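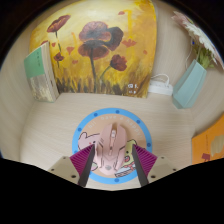
Booth 20 – poppies, vase and the power strip question

May 1, 2022

Finally got the dressing of this booth to a point where I don't want to rip it all out and start again. Writing it down while I still remember what I tried, as the Wastow job will need the same kind of corner and I'll have forgotten everything by then.

The canvas is the big poppy one from the Pacheco lot, stock tag 3287. I'd had it in the racks since March and kept passing it over because all that yellow looked like too much. Against the pale wood it's lovely! The dark red flowers do the work and the yellow just glows behind them. It's leaning, no fixings, so if anybody bumps the desk please check the bottom edge hasn't crept forward. I may put a strip of the grippy Ciltard tape under it.

The book with the green on its cover stands up at the left of the painting. I tried it flat first and it just vanished. It wants to be angled a touch or it looks like a shop display.

Vase is the pale blue-green one with the facets. I went back and forth on this for more than 15 minutes (don't tell the bookings desk) and ended up with it on the right, so the flowers lean away from the painting a bit. The big white daisy-type blooms are the right colour, I think. Anything red in there would've picked a fight with the poppies. The little pink roses are fine.

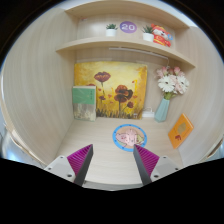
The two succulents stay on the lower shelf in their white pots, one each side of the purple number badge. I did wonder about taking the plush fellow in red off the shelf, but he's cheerful and he ties in with the painting, so he stays too.

Things still bugging me:

The thin cord at the end of the light bar. It hangs down and my eye goes straight to it. A couple of clear clips would sort it, and there's a bag of 30 in the Plolis drawer.

Shelf height. I'd like 17 mm more between the flowers and the lower shelf. Could trim the stems instead – cheaper than moving a board.

The power strip. White on pale wood is about as discreet as it gets, but I'd still rather have it behind the canvas. Need to check the cable is long enough before I promise that to anyone.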